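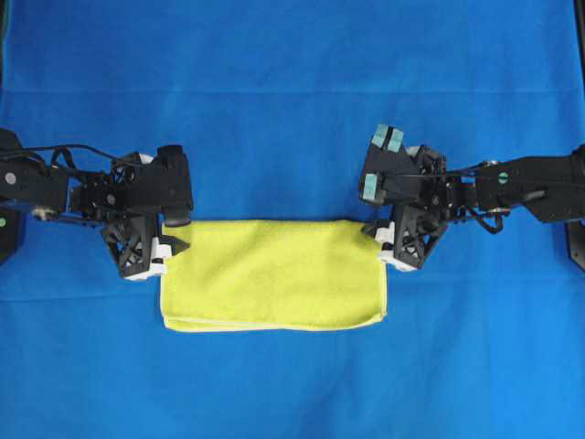

Attachment 1: yellow microfiber towel on the blue cloth, folded wide

Ticket 800 - Folded towels too wide for shelf
Site: Wurkgate linen room
Opened: 13th September
Status: open

Yellow towels folded this way don't fit the Zident shelf bins. The bottom edge also comes out uneven, with a paler strip showing at the fold. Bin opening is 195 mm.

Tried: one more fold, side to side. Fits, but the stack leans after 19 towels.
Tried: pressing the blue cloth first - no change.

Next: fold in thirds and retest. If that fails, ask Clikska for wider bins before the November order of 500 towels.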